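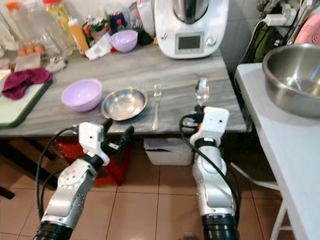

## 4. Running the table-setting demonstration

Read this section before visitors arrive. On the Altesau open day, Hưng Giáp runs the arms and Mỹ Tủ greets visitors.

1. Check that both arm cables hang clear of the joints.
2. Place the bowls and cutlery on the worktop.
3. Ask visitors to stand behind the floor line.
4. Load program 79 and press Start.

**Caution:** Press Stop before reaching between the arms.

**Note:** Allow 20 minutes per group, with five minutes to reset.

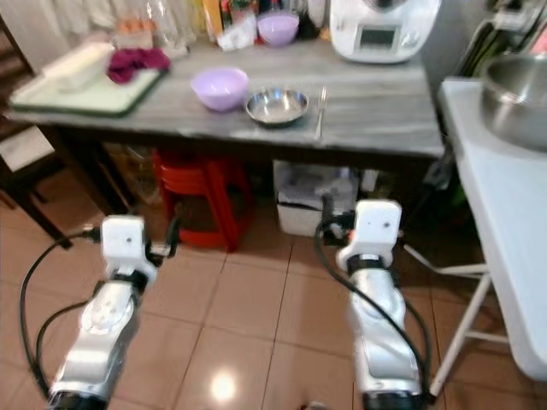

**Can visitors operate the arms themselves?**

Only trained staff may use the controls. Visitors can book a supervised session at the Astgate desk.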